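3.2 What people told me about the good table

I came into this part of the study expecting to write about food. I had 488 diary entries from households in Honum and Justard, all of them about evening meals, and I figured the interesting stuff would be who cooked and who cleaned up. Then I started coding the entries and kept tripping over furniture. People wrote about where they ate almost as much as what they ate, and they had strong feelings about it!

The pattern I noticed first was the split between the everyday spot and the good table. In 26 households the family owned a proper dining table and mostly ate someplace else (the kitchen counter, the couch, one mother's bed during the whole month of June). The good table was for company, for homework, for folding sheets. One diarist in Justard called it "the room's church shoes," and I've been using that phrase in talks ever since.

I should say a little about how I coded this. An entry counted as a table meal if at least two people sat down at the same table for any part of it. My earlier pilot in Pace used a stricter rule – everyone in the home, start to finish – and it threw out nearly all the weeknight dinners, so I dropped it. The looser rule has its own trouble, and I get into that in Section 5.

Protection came up constantly. Cloths, pads, plastic sheeting, glass. Older diarists tended to describe the cover as part of the table, while their grown kids described it as something between them and the table. I don't want to make too much of that, but the wording was pretty consistent across both towns. Decorated tops got the most talk, especially ones with animals or flowers, and several people remembered tracing the pattern with a finger as children while the adults kept on chatting.

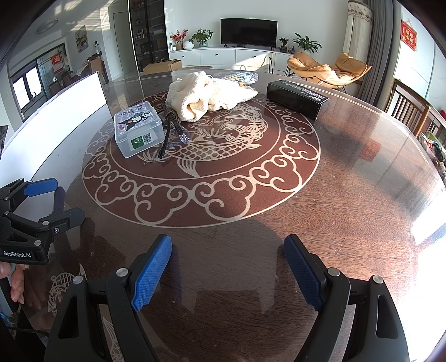
Figure 4. Round dining table with a fish design and a glass top.

Money matters less here than I'd guessed. I had assumed the fanciest tables would be the least used, and in Honum that sort of held up, but in Justard it went the other way. A few families there ate at the best thing they owned every single night and were puzzled that I'd ask. My hunch is that it has more to do with kitchen size, and the Gakumar floor plans I bring in next let me check that.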